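News | Concerts | Choirs | Learning | Support us | Contact

News > Press releases > Choral music

PRESS RELEASE
January 1, 2024

Sundthorpe choral festival to open with new work for massed voices

The Sundthorpe Festival of Sacred Song will return in February with an enlarged programme of choral music, including the first performance of a new work written for singers of all ages. The festival will take place over three days at the Ernberg Hall and in churches across the town.

The new piece, Leka, was commissioned by the festival with the support of the Ernberg Trust. It is a setting of evening psalms for massed choir, organ and brass, and lasts a little under half an hour. It will be sung on the opening night by the Sundthorpe Festival Chorus, joined by 13 choirs from schools, parishes and community groups in the town and the surrounding villages.

Rehearsals began in the autumn. Each choir has been preparing its part separately under its own director, and all the singers will meet for joint rehearsals at the Ernberg Hall in the weeks before the festival. The work has been written so that newer singers can take a full share in it. Several of the refrains are in unison and can be learned by ear, while the more demanding passages are given to the Festival Chorus and a small group of soloists.

The second day of the festival will be given over to gospel music. The Akia Singers, a youth gospel choir now in its eighth season, will lead an open workshop in the morning and give a full concert in the evening. The workshop is open to anyone aged 11 or over, and no experience of singing or reading music is required. Those who take part will be invited to join the choir on stage for the closing numbers of the concert.

The Akia Singers have performed at the festival on two earlier occasions, both times as part of a shared programme. Their concert in February will be their first full evening in Sundthorpe. It will include traditional spirituals, contemporary gospel songs and new arrangements made by members of the choir.

On the final day, choirs will sing at morning services in the town's churches. In the afternoon there will be a hymn festival at the Ernberg Hall, with the audience seated alongside the choirs and encouraged to sing. The programme has been chosen jointly by the participating churches. Words will be printed in the programme, and large print copies will be available at the door.

The Festival Board said in a statement: "Sundthorpe has been a singing town for many generations. We are pleased to be able to offer our choirs a substantial new work of their own, and to welcome the Akia Singers back for a full concert. We hope that people who have not sung since their school days will come to the workshop and enjoy it as much as our regular members do."

The Ernberg Hall seats 800 people. Step-free access is available from the north entrance, and a hearing loop is fitted throughout the main auditorium. The opening concert will be signed.

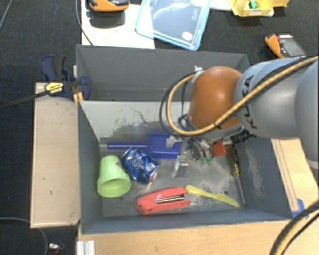

KUKA robot arm reaching into a grey bin of household objects and tools.

Tickets and booking

Tickets for the opening concert and the gospel concert are on sale now from the Ernberg Hall box office, in person or by telephone. Concessions are available for students, those receiving benefits and all visitors under 18. A festival pass covers both evening concerts and the hymn festival. Places at the gospel workshop are free but must be booked in advance.

Choirs wishing to attend the hymn festival as a group are asked to write to the festival office by the end of January so that seats can be set aside together.

Notes to editors

The Sundthorpe Festival of Sacred Song is a registered charity. It presents an annual season of choral music and runs a programme of singing days for schools throughout the year.

The score of Leka will be made available on loan to amateur choirs after the first performance. Enquiries about hire should be addressed to the festival librarian.

Press tickets for both evening concerts may be requested from the festival office. Photography is permitted during the final rehearsal for the opening concert by prior arrangement, and interviews with members of the Akia Singers can be arranged on the day of the workshop. Consent forms will be required for any photograph in which singers under 18 can be identified.

Issued by the Press Office, Sundthorpe Festival of Sacred Song, Ernberg Hall, Sundthorpe.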